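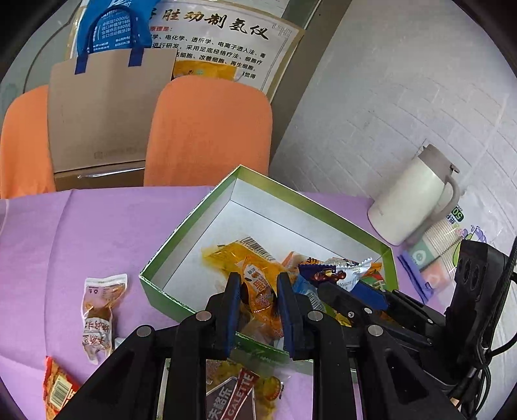 **Izzati Wijaya**
Head of school, Suvside Language School

Hello. I've been told the old About page was four years out of date and had the wrong phone number on it, so doing this between classes. Will tidy later.

## Who we are

Small evening language school in Suvside, top end of Clumberg Road, over the shoe repair place. Green door, ring the upper bell. The lower one goes to the shop and they do get cross.

We teach Mandarin, Malay and English. Adults mostly, some teenagers, a younger group before tea. Two teaching rooms and a kitchen which is also the office and also where the one-to-ones happen when both rooms are full. 33 learners on the books at the moment. We could take more but then we'd need the hall at Gendstead again and the heating there is a joke.

Not a charity, not part of a chain. We get asked.

## How it started

Xiaoyan Feng and I were both teaching at the college in Gezer when the evening programme got cut. Whole classes left halfway through a book. A few of them asked if we'd carry on somewhere, so we did, in Xiaoyan's front room, with the dining chairs and a whiteboard leaning on the piano. That lasted two winters. Then her husband wanted his front room back and we found this place.

The first rent deposit was £300 and we paid it out of the textbook money. Everyone shared photocopies till October.

## Who teaches what

**Xiaoyan Feng** — Mandarin, all adult levels. Strict on tones. Kind about everything else. Also does the timetable, so moan to her and not me if your class has moved.

**Shengli Zhong** — Mandarin reading and writing, plus the teenagers' exam group. Used to be a sign painter and it shows, his board work is beautiful. Please don't wipe it off before the next class has seen it.

**Yulan Shao** — the younger group. Songs, games, a lot of shouting. Parents are welcome to wait in the kitchen, kettle is yours, milk is in the door of the fridge.

**Ruoxi Yao** — English for speakers of other languages. Letters, phone calls, doctors, school forms, the stuff people need by next week. Will look over a job application if you ask nicely and not on the night before.

**Me** — Malay, beginners and conversation. And the bins.

## How classes work

Small groups, one teacher, one book. You buy the book, we supply the rest. Homework every week, not much of it, but we do notice. Miss a class and the notes get emailed. Miss three and Xiaoyan rings you.

We talk a lot from the first night. Bad grammar is fine. Silence is harder to teach. People worry about being the oldest or the worst in the room and then by half term they're the ones who won't stop chatting in the break.

Terms follow the local schools more or less. Autumn enrolment opened September 2, 2025 and you can join late if there's a chair, we'll just find you somebody to catch up with. Pay by the term or by the month, whichever. If money is tight say so, we've always sorted somthing out.

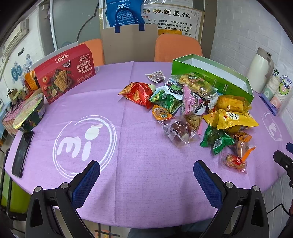
Not sure what level you are? Nobody is. Come and have a chat with one of us before you book, there's no test and no form. We ask you a few things in the language, you answer what you can, we put you in a group and move you if it's wrong. First proper lesson for any beginner is the things in front of you, and a table with a heap of snacks on it does fine. Round, purple, cloth, crease, white, that's already five words in Malay and one of them (*ungu*, purple) always gets a laugh. Learners go home and do the same with their own kitchen. By week three they're arguing over where the spoon is, under, beside, behind, and that's most of your prepositions done.

## What we don't do

Certified translations. Visa advice, sorry, Ruoxi gets asked constantly and she isn't allowed. Online only courses, we tried it, the younger group turned all their cameras to the ceiling and Yulan said never again. Home tuition — sometimes, if you're on the Gendstead side and one of us is passing.

## Getting here

Bus stops opposite. No parking on Clumberg Road before six, they do ticket. Bikes can come into the hallway if they're dry-ish. Stairs are steep and there's no lift, I'm sorry about that, tell us beforehand and we will move your class to the ground floor room at Gendstead library, which has a ramp and a decent toilet.

## Get in touch

Phone is best after three, before that we're all at our other jobs. Leave a message with the language you want and which evenings are no good. Emails get answerd too, only slower. Or just come up and knock, someone will be in the kitchen.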